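4. The Open Day

4.1 Setting and visitors

The open day was held in December at the Litudari workshop, in the same room we use for regular collection. We did not rebuild the room for the occasion. The desk and the lockers stayed where they were, and the work table was moved far enough from the wall that people could stand on all sides of it. Registration was capped at 237 visitors and closed when the cap was reached. On the day, 200 people signed the consent form and took a turn with the hand-held grippers. The rest either did not come or chose to watch.

Visitors were sent to the table by the front desk in the order they arrived. Each one heard the same short talk, read from a card, covering how to hold the grippers, how to open and close the jaws, and why the marker cubes should be kept clear of sleeves and hair. The talk did not mention speed. In the Wallisex pilot we had told people to work "at a normal pace," and many of them took this as a request to hurry.

4.2 Task

We used one task all day, which we call Nenov in the release notes after the street where the first version was written. The visitor starts with a vase lying on its side and artificial flower stems lying on the cloth. The vase has to be stood up and the stems put into it. Either hand may do any part of the work. Passing a stem from one gripper to the other is allowed, and so is holding the vase with one gripper while the other places the stem.

The task was picked for practical reasons. It needs two hands at least some of the time, it can be explained in one sentence, and a dropped stem does no harm. A folding task was tried first and given up. Visitors spent most of their turn smoothing the cloth and asked whether they were doing it right.

The cloth under the objects was kept the same for every turn. Between turns a staff member put the vase back on its side and laid the stems down again. Their positions were not measured. We wanted them to vary, and in our experience a person resetting a table by hand gives enough variation without being asked.

4.3 Procedure

A turn began when the visitor had a gripper in each hand and said they were ready. It ended when the stems were in the vase or when the visitor asked to stop. A visitor could repeat the task once if no one was waiting. We recorded 287 turns in total. Staff were told not to give advice during a turn except on safety, and the main safety matter was the cables, which some visitors stepped over when changing sides. Figure 2 shows the working position at the table.
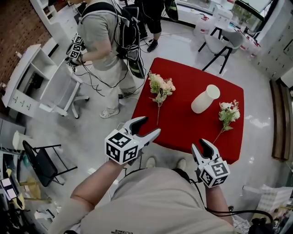

Bernadette Vidal

Figure 2. Artificial flower stems and the vase on the red cloth, with a gripper in each hand. Another person beside the table holds a third gripper.

4.4 What we saw

Most visitors opened the jaws wider than they needed to and came at the stem from above. This works poorly with a thin stalk lying flat on cloth, and many first grasps closed on nothing. People who turned the wrist and came in low did better. We did not teach this, but visitors who had watched a few turns from the side often did it on their first try.

The vase caused more trouble than the flowers. Several visitors tried to lift it by the rim with one gripper and let it swing upright. Others pushed it against the second gripper and tilted it up between the two, which was slower and failed less often.

Of the recorded turns, we set aside a random sample of 100 for labeling by hand. Mounir Belkadi did the labeling using the Bodin tool, and the labels were frozen on 2024-01-12. All rates given in Section 5 come from that sample. The remaining turns were used for training only.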